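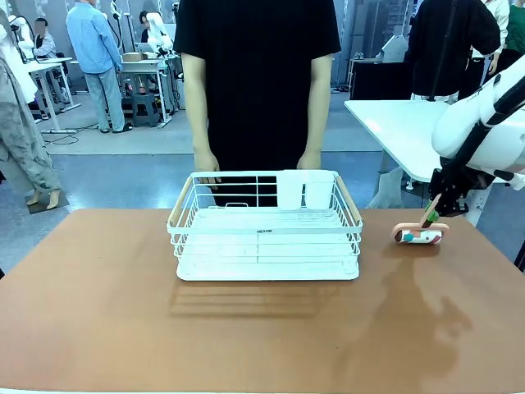
*Table-cleaning station, McKinnon teaching laboratory. Dish rack and roller on the table.*

To: Udeo Project Course list
Subject: Re: Final demonstrations, order of tasks and written reports

Dear students and project supervisors,

On 15 May 2022, Lindsay Ashby wrote:

> The Flama team would like confirmation of three points before the final demonstrations. First, may a team member stand at the table during a run, and may that person handle the rack? Second, does the roller task have to be completed from a fixed starting position? Third, we have 93 logged runs since February and would like to know whether all of them belong in the appendix.
>
> We would also appreciate a decision on the length of the report. The course handbook and the notice on the laboratory door do not agree.
>
> Lindsay Ashby
> Flama team

Thank you for these questions. As other teams have raised similar points, the replies are being sent to the full list and apply to every group enrolled in the course.

## Conduct at the table

One team member may stand behind the table during a run. That person may lift the rack clear of the surface and return it, provided the arm is not moving toward that side. Changes to the layout must be entered in the run sheet under the team's name.

Paper scraps for the roller task are placed before the start signal and may not be adjusted afterward. The roller may begin the run already held in the gripper, as agreed with the Rernetti team earlier in the term. The starting position of the arm is left to each team, but it must be the same for all scored attempts.

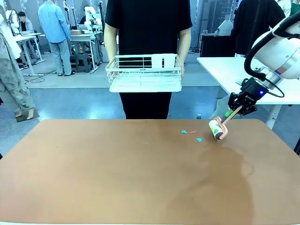 ## Handing over tools

Teams may pass a tool to the gripper by hand between attempts. The person doing so should keep hold of the far end until the operator confirms that the fingers have closed — a spoken confirmation is required, and a nod is not sufficient. Wrist camera recording should continue through the handover, so that supervisors can review the grip if a result is disputed.

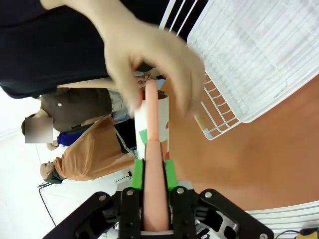 ## Reports and run logs

The limit for the written report is 1,000 words, excluding tables. The notice on the door is out of date and will be replaced. Complete logs should be submitted as a separate file; the appendix itself should contain only the runs discussed in the report, including at least 2 unsuccessful attempts.

Further questions should be sent to this list under the same subject line.

Sincerely,

Course Office
Udeo Project Course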